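What Is Inside a Sachet?
Small packets and the big idea behind them
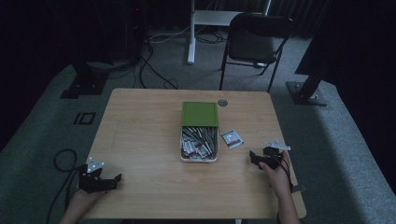
A white box full of sachets, with its green lid standing behind it. One packet lies on the table.

Have you ever opened a tiny packet of sugar, salt or ketchup? Then you have already used a sachet. The word comes from French, and you say it "sa-SHAY". It means "little bag".

A sachet holds a small amount of something, often enough for one person and one time. When you tear it, you use what is inside and the packet is finished. You can't close it again like a jar.

What can be in a sachet?

Very many things! In a kitchen you can find sugar, pepper, mustard, dry yeast for bread, or powder for a hot drink. In a bathroom there can be shampoo. In a new shoe box you sometimes find a sachet with small hard balls which drink the water from the air. That kind is never for eating, and you must leave it closed.

From outside, two sachets can look almost the same. This is why the printing on them is important. Always read the words before you tear, and if you don't know what it is, ask an adult.

How is a sachet made?

It begins as a very long strip of paper or thin plastic, rolled up like a giant roll of tape. Many paper sachets have a second layer inside, so that wet air can't come in.

First the machine folds the strip. Then it presses the sides together with hot metal bars. The heat makes the inside layer a little soft, and the two sides stick. Now there is a pocket with an open top. The filling falls in, the top is pressed too, and a knife cuts the packet from the strip.

Eduard Polák worked many years with such machines in the town of Stavis. He told us that his old machine made 70 sachets in one minute. "It was a slow one," he said. "But when I went to drink my coffee and came back, there was already a mountain."

Why do they fall over?

Sachets are flat and light, and they bend. If you put them in a box one after another, like cards, they stand up nicely as long as the box is full. Take a few out and the others have space to lean. Some still stand on their end and some lie diagonally. After a while you have a jumble.

A jumble also needs more room than a straight row, because there is air between the packets. So maybe the lid will not close, even when you did not add anything.

Try it yourself

You need 29 paper sachets of sugar, or the same number of small folded papers, and a box without its lid.

1. Drop all the sachets in the box from above. Look how high they come.
2. Take them out and put them in again, standing, all turned in the same direction.
3. Look at the height again. Is there a free place at the side now?
4. Take away 5 packets from the middle and shake the box a little. What do the neighbors do?

In the school at Tully, Catríona Mulligan's class did this in November. One group put a folded piece of card in the free place, and their row stayed straight even after shaking.

What about the trash?

A sachet is small, but 1000 empty sachets fill a bag very well. The ones with paper and plastic stuck together are difficult to recycle. For sugar at home, a jar and a spoon are better. For a picnic or a long trip, a few sachets in your pocket are very practical.

New words
Sachet: a small closed packet
Seal: to close something so that nothing comes in or out
Layer: one flat sheet on top of another

Text: Eftychia Margaritis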